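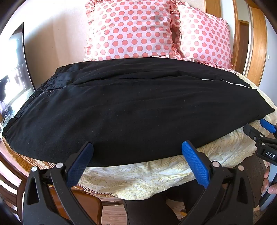 The woman who has agreed to talk to me about clothes that are meant to last would like it known that she doesn't believe most of what is said about them. She spent the best part of her working life checking finished garments for shops and mail-order firms, and now takes in alterations from a first-floor room above a dry cleaner's. She asked me to leave her name out. She still does the odd job for the trade and would like to go on doing it.

I had gone to see her because of the repair promise. You will have noticed it on labels and at the bottom of emails: buy this coat, these trousers, this jumper, and we will mend it for as long as you own it. Skornitach has been pushing its version since November. Zametti has one too, with a small green tag sewn into the side seam. I wanted to know whether any of it was worth paying for.

"Depends what you think you've been promised," she says. "Have you read it? The whole thing, not the tag."

I had read the tag.

She has the Zametti terms printed out and goes through them at the table with a pencil. Repairs are free, but the customer pays the postage both ways. Fair wear is excluded. So is "damage arising from unsuitable laundering", which she underlines twice.

"Fair wear is what happens to clothes," she says. "The inside leg goes thin. The pocket corner pulls. The hem comes down where your heel catches it. If you take all that out, what's left? A button, and you can sew on a button."

I put it to her that this might be a bit harsh. Firms can't be expected to mend everything, and surely a limited promise is better than none. She considers this for a while and gives me half of it.

"If they took the postage off I'd think better of them. As it is, you've got a pair of trousers that cost £92 and you're paying £7 to send them in for a seam that should have been sewn properly to begin with. Most people won't bother. I think they've worked out that most people won't bother."

Does she know that? "No. I said I think."

She is careful about this sort of thing, which is one reason I trusted her, although I should say that she has her own interest here. Every hem that goes back to a brand is a hem that doesn't come up her stairs. When I point this out she laughs and says I'm the first person to have mentioned it, and that I should put it in.

So what does she look for, if she doesn't look at the tag? She turns a garment inside out before anything else. She wants to see how much cloth has been left at the seams, particularly at the centre back of the trousers, where a generous allowance means they can be let out later. On a lot of new pairs there is next to nothing.

"They've trimmed it to save cloth. You save a sliver on every pair and it adds up, I understand that. But then don't tell me it's for life. People change shape. I've changed shape! A pair of trousers you can't let out is for as long as you stay the same, and how long is that?"

She pulls at a zip on the rail behind her. Zips, she says, are where the money goes missing first. A poor one will outlive the return period and not much more, and replacing a fly zip properly is a fiddly job that she would charge more for if she thought people would pay it. She has customers who bring in trousers with nothing wrong but the zip, hear the price, and take them away again. She doesn't blame them.

On cloth she is less certain than I expected. I had assumed she would tell me that heavier is better, and that natural fibre beats everything. She won't have it. Some of the hardest-wearing trousers she sees are a dull polyester mix made for people who work in kitchens. Some of the softest wool ones come in with the seat gone after two winters.

"Soft sells," she says. "You stroke it in the shop and it's lovely. A brushed surface has had the fibres pulled up, so it'll rub, and it'll pick up every bit of fluff in the house, specially in black. That doesn't make it bad. Just don't be told it's tough."

We get on to testing, where she is at her most scathing. Several firms now say their garments have been through 50 washes. Simley, a small maker whose leaflet I had brought with me, says 60. I thought this sounded impressive. She asks me what temperature. The leaflet doesn't say. She asks whether the clothes were tumbled afterwards, whether anyone wore them in between, and what condition they were in at the end. It doesn't say that either.

"I can wash a thing 60 times and at the end of it I've got a thing that's been washed 60 times. They've told you they did it. They haven't told you what they saw."

I wrote to Simley to ask. The reply, which came on a Monday and was perfectly polite, said the testing was carried out "to a high internal standard" and thanked me for my interest in the brand. I wrote again and have not heard back.

Is there anyone she rates? She is reluctant, and says that a good factory one year can be a bad one the next. In the end she mentions Zariņš, a workwear firm that makes no lifetime claim at all. It sells spare zips and buttons for its own trousers, leaves a decent turning at the hem, and prints the thread colour on the care label. She came across the first pair when a customer brought them in to be shortened, and she liked them enough to turn them inside out and show me on a similar pair of her own.

"They might go off," she says. "I wouldn't write that they're marvellous. I'd write that you can get into them and mend them."

Before I go, I ask what she would tell someone standing in a shop with the green tag in one hand. She says to look at the crotch seam, run the zip up and down a few times, and then ask the assistant who does the repairs and where. She tried it herself in the spring. The assistant was very nice about it and went to find the manager, and the manager gave her a leaflet.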